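The Hairbrush

Lavanya Kotian started on her aunt's things the first week of August and was still at it in December. She had thought it would take a weekend. Her aunt had lived in the same two rooms over the Noltby bakery for most of her life, and two rooms did not sound like much.

The furniture went first. A man from down the street took the bed and the wardrobe, and his son came back for the chairs. The kitchen things went to a church. What was left was the small stuff, and the small stuff filled six boxes, which she drove home in the back of her car and stacked in the hallway where she had to turn sideways to get past them.

She did one box a month, more or less. The first was papers. Her aunt had kept every gas bill and had written the amount again by hand on the outside of each envelope, in case the bill inside could not be trusted. The second was linens, and they smelled so strongly of the bakery that Lavanya washed them twice and then sat on the floor and wished she hadn't washed them at all.

Her brother called on Sundays.

"Just throw it out," he said. "She would have."

"She never threw out anything."

"Then throw it out for her."

He lived in Tillusar and had not seen the boxes. He had asked for one thing, the clock, and she had mailed it to him in September wrapped in a bath towel. He told her it ran fast. She told him it had always run fast, that was how their aunt was never late for anything, and he said he hadn't known that. She thought about it for days afterward. He had stayed in those rooms every summer until he was twelve, same as she had, and he hadn't known about the clock.

The fourth box was the bathroom and the top of the dresser. She had packed it last, in a hurry, with the landlord's new tenant already measuring the windows. She put off opening it. She did the fifth box instead, which was shoes, and then she cleaned her own kitchen, and then there wasn't anything else to do.

She cut the tape on a Sunday morning and wrote "Sun 3 December" on the flap with a marker, the way her aunt would have. Then she lifted things out one at a time. There was a jar of buttons. There was hand cream that had gone yellow. There were 83 bobby pins in an envelope, and she knew it was 83 because the number was on the envelope. And under a folded washcloth was the hairbrush.

It was light blue. She had forgotten the color completely until she saw it, and then she remembered all of it: the stool by the window, the bakery fans going downstairs, her aunt's knee pressed into her back to keep her from squirming. Her aunt started at the ends and worked up. She did not talk while she did it. If there was a knot she held the hair above it in her fist so that it wouldn't pull, and she picked at the knot with the brush until it came loose, however long that took.

Her brother's hair was short, so he never had to sit on the stool. He used to wait in the doorway with his sandals on, asking if they were done yet.

Lavanya put the brush down and looked for the other things that went with it. There had been a tub, she was sure of that, a little round one that stayed on the dresser. It was at the bottom of the box, inside a sock. She had no memory of putting it in a sock.

She cleared off a space and set the things out.

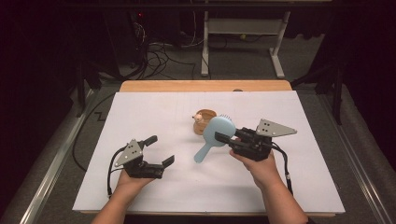 The blue brush, with the round tub behind it and the little figurine at its rim.

The figurine had been hers, or she had always said it was. It had come out of a box of tea, back when you got one in every box, and she and her brother had fought over it for a whole afternoon. Their aunt ended the fight by taking it away from both of them and standing it by the tub. It could live there, she said. Anybody who wanted to look at it could come and look at it.

They had both come and looked at it. Lavanya remembered that. For the rest of that summer they went in every morning before breakfast to see if it had moved, and sometimes it had. It would be on the windowsill, or behind the clock, or face down next to the buttons. Each of them accused the other. It went on for years, long after they were too old for it, and it was still going on the last summer, when her brother was twelve and pretended he didn't care and went in to check when he thought she was asleep.

She called him. It wasn't his turn to be called, and he answered as if something had happened.

"What's wrong?"

"Nothing. Did you move the little figure?"

"What figure?"

"At her place. On the dresser, by the tub. It used to be in a different spot in the morning."

He didn't say anything for a while. She could hear his television, and then she couldn't.

"That was you," he said.

"It wasn't me. I thought it was you."

"I never touched it. I was scared of it, kind of. I thought it was you the whole time."

They were both quiet. Lavanya looked at the brush and thought of her aunt getting up at four, when the ovens were lit, and crossing the room in her slippers in the dark. She would have had to remember to do it. She would have had to do it every night for weeks, every summer, and come to breakfast with a straight face and listen to the two of them shout.

"She never said a word," her brother said.

"No."

"She told me off for it once. She said to leave your things alone. I cried."

"I remember that."

"She was moving it herself and she told me off."

He began to laugh, and it was a laugh she hadn't heard from him in a long time, high and helpless, and it got her going too. When they were finished he blew his nose and asked what else was in the box. She told him about the bobby pins. He asked her to read what it said on the envelope, exactly as written, so she did.

"What are you going to do with all of it?" he said.

"I don't know. You said to throw it out."

"I know what I said."

She told him she would keep the brush. She had decided that before she called, though she hadn't noticed deciding. The tub she didn't have a use for, but it seemed wrong to split it up from the figure, and so she offered him the two of them together. He said no, that it was hers, it had come out of the tea and she had seen it first. He had never admitted that before.

"You could come and look at it," she said.

He hadn't been to her house since the spring before last. It was a long drive from Tillusar and he worked Saturdays, and those were the reasons he usually gave. She waited for them.

"Is there somewhere to sleep?" he said.

"There's the couch. You'd have to climb over some shoes."

"I can climb over shoes."

After they hung up she made lunch and ate it standing. Then she went through what was left in the box. The hand cream she threw away. The buttons she put with her own. She washed the washcloth in the sink by itself and hung it over the faucet, and she flattened the box and took it out to the bin, then went back out and tore off the flap with the date on it and brought that inside.

The sixth box was the heaviest. She moved it off the stack and pushed it up against the wall with her foot, out of the way of the couch, and left it taped.

He came the following Friday, late, with a bag of oranges and one change of clothes. They talked until past midnight, mostly about his job and her car. The dresser in her bedroom was lower than their aunt's and had a mirror over it, and she had put the tub at the left end and the figure next to it. She showed him. He bent down with his hands on his knees and looked at it and said it was smaller than he remembered.

"Everything was smaller," she said. "I measured that kitchen before I gave up the keys. You couldn't have turned a mattress around in it."

He asked if he could see the brush, too, and she got it out of the drawer. He ran his thumb along the bristles. He said he used to be jealous of it, of the stool and the window, because it took so long and their aunt never hurried. She had never once sat that long with him. Lavanya said she had hated every minute of it. He said he knew that, he had been standing right there.

She gave him the good blanket and went to bed.

In the morning she woke before it was light. She could hear him breathing through the wall, slow and even. She lay there until the furnace came on, then she got up in her socks and went over to the dresser to get her glasses, and put her hand down flat on the wood, and felt along it. The tub was there. She felt to the left of it and to the right.

She found her glasses and turned on the lamp. Then she sat down on the edge of the bed and waited for him to get up.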